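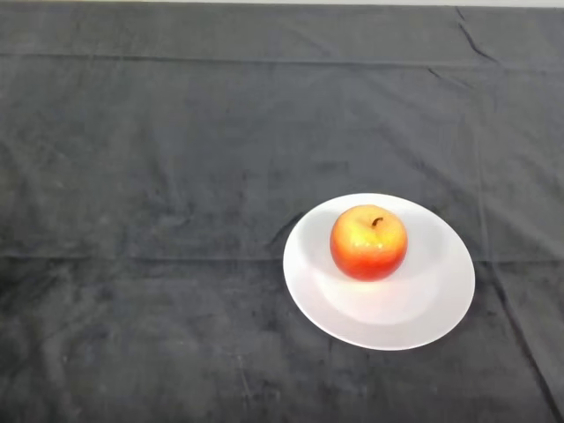 Robots That Learn from Examples
Notes for Unit 5: Collecting Demonstrations

Welcome back, everybody. Last unit we spent a lot of time on what a policy is and how it gets trained, and I know some of you were itching to get your hands on the arm. This is the unit where you do. Please read these notes before your first lab slot, and bring them along, even if they end up with coffee on them (mine always do).

What a demonstration is

A demonstration, or episode, is one complete run of a task with a person steering the arm. While you steer, the recorder in Samulen saves the camera picture, the joint positions and the gripper command, all stamped with the same clock. Later on, the learner is shown the picture and the joint positions and is asked to guess what you did next. That is the whole idea, and it is a lot simpler than the textbooks make it sound.

What follows from this is that the learner copies you, warts and all. If you hesitate for two seconds over the fruit while you think about lunch, it will learn to hesitate over the fruit. I have watched a policy do a lovely little wobble before every grasp, and it was my wobble!

The Gasten task

Our first task is called Gasten, and there are three parts to it: reach for the apple, close the fingers around it, and raise it clear of the plate. One apple, one white plate, dark cloth underneath. We keep it this plain on purpose in the first weeks, so that when something goes wrong you have a fair chance of finding out why.

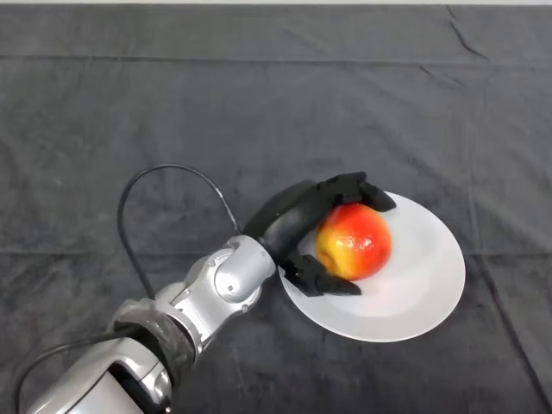 Figure 1. Gripper closed around the apple, one finger over the top and one low on the left side.

Look at where the fingers are in Figure 1. The lower fingertip is down on the plate, and that is fine, provided you are gentle. Come in from the side, let the finger settle, and only then close. Students who are used to video games tend to drop in fast and squeeze early – please don't. A pushed apple rolls, and then you have recorded a chase.

Each group records 48 episodes. I would much rather have 48 careful ones than twice as many done in a hurry before the bus. Spread them over two slots if you can, one in the morning and one later in the day, and write down which was which in your log.

What to change and what to leave alone

Between episodes, change the apple: turn it, move it toward a different part of the plate, swap it for another one from the bowl in the cupboard. Move the plate a little as well. Leave the camera mount alone, leave the lamp alone, and leave the cloth where it is. If the cloth does get dragged, straighten it and make a note, but don't throw the session away. A few wrinkles won't hurt.

Also keep an eye on the cable. It loops through the air over the cloth when the arm reaches forward, and if you twist the wrist too far it can tug. Stop, back up, start the episode over.

When to stop recording

This is the part people argue over every year, so let me try to be clear. Stop when the apple is free of the plate and the arm is still. Don't stop at the moment the fingers close. The learner needs to see what a held apple looks like from the camera, and the difference between gripped on the plate and held just above it can be very small in the picture.
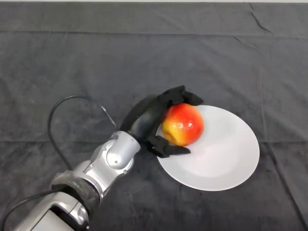
Labeling your episodes

After each run, Samulen asks for a label. Use one of these 4:

good – apple grasped and raised, no second try
retry – apple grasped and raised, but you had to open and close again
miss – the apple was never lifted
void – cable, bumped table, wrong file, sneezing

Keep the misses. They are useful to us in Unit 6, and there is no shame in them at all. Void episodes stay on the disk too, but the export to Pliteck skips them.

When all the groups have finished we pool everything. Last year's pool came to 822 episodes after the voids were taken out, and that was the set used in the Vukadinović exercise, which you will meet soon enough.

For next time

Hand in your log with the labels filled in, plus half a page on one episode you would record differently. Pick one you are a bit embarrassed by. Those make the best reading, and the best discussion – bring it printed if you can.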